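Shorts Season FAQ: Hanging, Folding and Storing Your Summer Bottoms

We get so many closet questions at Rutherford Closet Notes, and the pile always doubles when the weather changes. So we've gathered the ones about shorts on one page. Hooray for shorts! They're small, they're cheerful, and they're much easier to look after than most people think.

Should I hang shorts or fold them?

Either is fine. Hang the ones you reach for every week and fold the rest. Shorts on hangers are easy to see, and a row of them in different colors is one of the nicest sights in a summer closet. If rod space is tight, fold the soft pairs first and save the hangers for linen and anything with a crease.

Do I need special hangers?

Nope! Clip hangers are great for heavier pairs with a flat waistband. For elastic waists, an ordinary plastic shirt hanger does the job beautifully, and you probably have a stack of them already.

How does a shirt hanger stay inside a pair of shorts?

The elastic does the work. Slide one end of the hanger into the waist, push it all the way to the side seam, then stretch the opening over the other end. The waistband should sit out along both arms with the hook standing up in the middle. If the shorts slide off, the hanger is too narrow for them, so try a wider one.

What if the hanger is too wide?

Go down a size. Kids' hangers are perfect for smaller waists. Please don't force it – an elastic waistband that spends months stretched to its limit will get baggy, and then nothing will hold it up, you included.

My elastic has already gone baggy. Can I save the shorts?

Very often, yes. If the elastic runs through a casing, snip a small opening on the inside, pull the old piece out and thread new elastic through with a safety pin. It takes an evening and it feels like getting new shorts for the price of a coffee. If the elastic is stitched right into the fabric, leave that one to a tailor.

What do I do with the drawstring?

Tie it in a loose bow before washing so it can't work its way back into the waistband. When you hang the shorts, undo the bow and let the ends drop down the front. For folding, tuck the ends inside.

How do I get wrinkles out without ironing?

Give them a good shake by the waistband, lay them out and smooth from the waist down to the hems with your palms. Do the legs one at a time. A light mist of water helps with cotton. Then hang them up and leave a little room on either side!

How many pairs should go on one rod?

Our own short rod, the Alineo we put up in May, holds 14 pairs with enough space to flick through them. Yours may be longer or shorter. If you have to tug a hanger to get it out, move a few pairs to a drawer.

Can I put two pairs on one hanger?

With clips, sure, back to back. With a shirt hanger, keep it to one pair.

Which way should I put the hanger in?

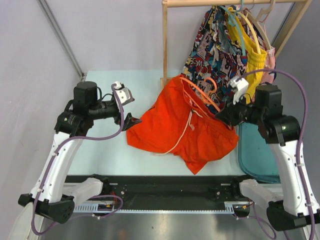

Posted by the Rutherford Closet Notes team | September 2021

Start with the shorts flat on a table, like the red-orange pair with the orange hanger partly in at the waist. They don't need to be perfectly straight, and a few creases won't matter at this stage. Make sure the hook ends up outside the waist opening, then ease in whichever end of the hanger feels natural to you. We love a hanger close to the color of the shorts, by the way – it makes putting laundry away weirdly fun.

Do I have to use a table?

A bed works too, though a firm surface makes it easier to keep the hanger level while you work the second end in.

What about storing shorts for the winter?

Wash them, let them dry completely and fold each pair in half, leg over leg, then in half again. Stand them upright in a bin so you can see every waistband at once. Empty the pockets first! We found 2 movie tickets and a very old mint last year.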